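Clitomley workshop notes – December, 4.15 pm

Back on the bench top this afternoon! I'd promised myself the pale surface would be done before the Stustero order came in (it wasn't, and the parts are now stacked in the hallway). Gave the whole thing a wipe with the Rolero cleaner, 50 mL in the small bucket, then a second go with plain water and the old tea towel. Batch 418 of the cleaner smells stronger than the last lot, so open the window if you're using it.
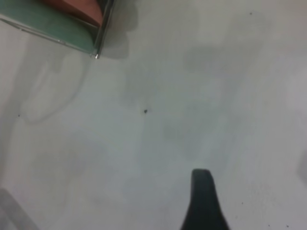
The bench top is what I'm fussing over, and I'm still on the fence about the finish. Ferreira's catalogue has it as colour 638, which on the little sample card looked like a proper bright white, and on a whole bench it's a lot greyer to my eye. It shows everything, too – there are faint smudges over it and one tiny black speck near the middle, and I can't tell if that's a crumb of something or a mark in the surface. Will try a fingernail first, then the soft eraser. Please no scourers!

The teal-green tray with the silvery rim can stay at this end for now, but I'd like a bit of felt under it before anybody starts sliding it about. We've got 2 sheets left in the bottom drawer, under the sandpaper.

Still to do: ring Ferreira about a touch-up pot, get more tea towels, and shift those boxes out of the hallway.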